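How to Prepare a Gripper Demonstration for Visitors

Our group in Broldale opens its doors twice a year, in July and again in the last week of December. Many people wrote to me after the last visit and asked how they can make a similar demonstration at their own school or club. I try to explain it step by step. You do not need a big room or expensive furniture.

What you need

One pair of hand-held grippers, charged and checked the evening before. A clear plastic bin. Small things from daily life, such as tubes, packets, pens and a roll of tape. A soft surface to put them on. One person to hold the grippers and one to talk with the visitors.

Step 1. Choose the objects

Take things with different shapes and weights. A round tube rolls away, a flat packet is difficult to lift, and a hair tie has almost no height. Visitors learn more from these than from wooden blocks. Please do not use glass, and close every cap well.

Step 2. Start with an easy grasp

An eraser is a good first object. Hold it upright between the two pads and let the visitors look at the jaws from the side. Close slowly. If the object turns in the pads, open again and move the jaws a little lower.

Step 3. Work above the bin

Keep the bin on the far side of the objects, so the hands come over the small things first. Move one gripper at a time until you feel sure. The second one should wait at the side, and it should not rest on the bin.

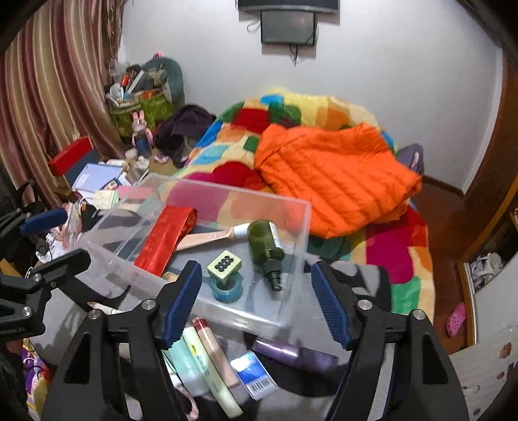
Small objects, the clear bin and the blue pads of the gripper.
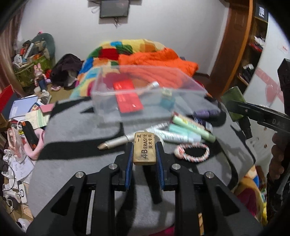 Text by Wanpen Duangkaew
Wednesday, December 29, 2021
Filed under: Visits and Demonstrations

Step 4. Let the visitors try

Give each person 3 minutes. First show how to open and close the jaws in the air, with nothing between the pads. Then ask them to choose an object themselves. Children often choose the shiny one. Adults choose the one which they think is easy, and sometimes they are wrong about this.

Stand next to the visitor and do not hold their wrist. When a person is helped too much, they remember the helper and forget the gripper. If something falls, leave it where it is until the turn is finished.

Step 5. Explain the recording

The people who come to us usually ask why a person must hold the tool if the work is for a robot. I say that the robot will later use the same kind of jaws, and we want to show it many good movements. At the last visit we recorded 224 grasps, and we kept 68 of them after checking. Tell this number also. Visitors like to know how much is thrown away.

Before you record, ask for permission. Cheuk-hei Chou made a short form for us, and it fits on half a page. I can send it to any group that writes to me.

Step 6. Between two groups

Take everything out of the bin and mix the objects again. Wipe the pads with a dry cloth. Check the screws by hand and change the battery if it is below half.

Our next visit is for the evening class from Dresitz. Please write to me before you come, and tell me how many people are in your group.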